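About Renemholm Workshop

Renemholm Workshop is a shared space at the back of the old Grostmont building, 1178 square feet of benches, shelves and people who like to make things move. We've been here long enough that the regulars have favorite stools, but we still get new faces most months, and we're always glad to see them come through the door.

How we got started

It began with Cengiz Tokgöz and a garage that had become much too small. He was building a camera slider at the time, then a machine for sorting screws, and every project needed just a little more floor than the one before it (his wife was very patient about the car living outside). Genalyn Macaraeg was two streets over, doing much the same thing in a spare bedroom, and the two of them met over a secondhand motor that they both wanted to buy. They split the cost, rented the Grostmont space together that March, and put up a card at the hardware store asking if anybody wanted to share the rent. Three people called the first week!

We have 18 members now. A few do this for a living, but most of us come in after work or on the weekend with something half finished in a box.

What we work on

Gasser is our longest-running build, a cart that follows you down the hall carrying your tools, and it has been taken apart more often than any of us would like to admit. Rimer is the newer one and takes up most of our evenings these days. With Rimer we're working on picking up everyday things from a bin, cups and small boxes and little odds and ends, using an arm with brush pads on its fingers. The bin is clamped to a plain wooden table, the blue tape marks get moved whenever we change our minds, and there is usually somebody leaning over with a screwdriver and an opinion. We keep a shared notebook for Rimer, and the last numbered entry was 1273, so you can tell we enjoy writing things down nearly as much as building them.
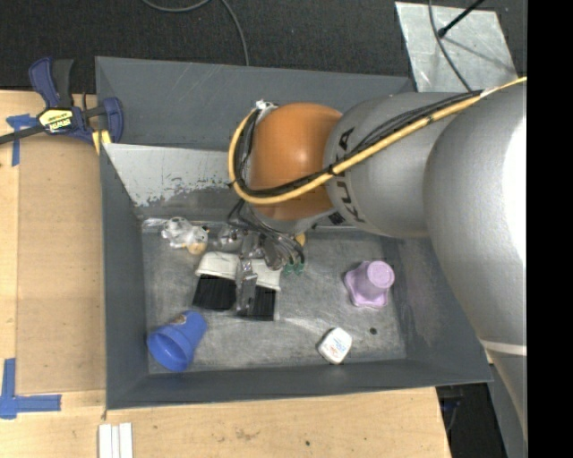

Come and see us

Tuesday is our open evening, from 6:30 until the last person gets tired. You don't need to be a member, and you don't need to know anything about motors or code. Bring a project if you have one, or just come and look at ours. Ring the bell on the side door and give us a minute, as it can get noisy in there. If you'd like to join, ask for Genalyn, who keeps the list and will happily show you where the coffee is.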